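¿Ya friegan los platos? Boletín de automatización doméstica, 23 de febrero de 2020

Cada vez que digo en una cena a qué me dedico, alguien pregunta cuándo podrá comprar un robot que recoja la mesa. Llevo años contestando «pronto», y la palabra empieza a darme cierta vergüenza.

Este mes le ha tocado a la tarea del vaso: cogerlo, levantarlo y dejarlo donde se le pide. Mi sobrina de tres años la domina, salvo cuando hay leche dentro. En el taller de Dovalwood la repitieron 1.000 veces con un brazo articulado y el vaso acabó en su sitio en la mayoría, aunque Marloes Dekker, que lleva las pruebas, prefiere no entrar en detalles hasta revisar las 27 que terminaron en el suelo.

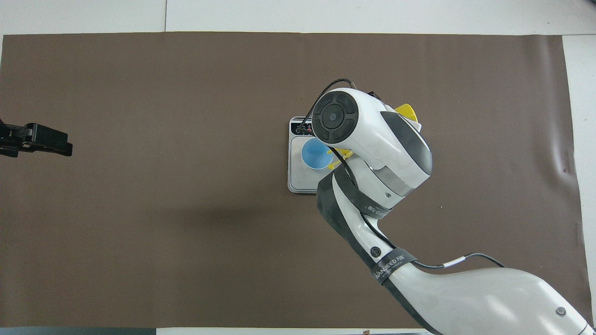 El problema rara vez es la fuerza. Un brazo de estos repite un movimiento hasta el aburrimiento si el vaso está siempre en el mismo punto, cosa que en mi cocina no ha ocurrido nunca. Basta con que alguien lo deje dos dedos más allá, o boca abajo, o con una cucharilla dentro, y la máquina agarra aire con una seguridad admirable.

Femke Van Dijk, de Trodutari, es más optimista. Según ella, en los talleres la cosa ya funciona: piezas iguales, bandejas iguales, luz constante y ningún gato. Su equipo tiene una célula que clasifica tapones y que lleva 1.562 horas de servicio, con las paradas justas para que el operario de turno no se sienta prescindible. Le pregunté si la pondría a vaciar el lavavajillas de su casa. Se rio bastante rato y cambió de tema.

Así que, de momento, el reparto queda como estaba. En la nave, sí, con condiciones. En casa, la aspiradora redonda que se come los cables y poco más. Doblar una sábana bajera sigue fuera del alcance de la robótica, y también del mío.

En julio volveremos a Dovalwood, donde prometen pasar a los platos hondos. Quien quiera apuntarse a la visita puede responder a este correo. El café lo servimos nosotros, a mano.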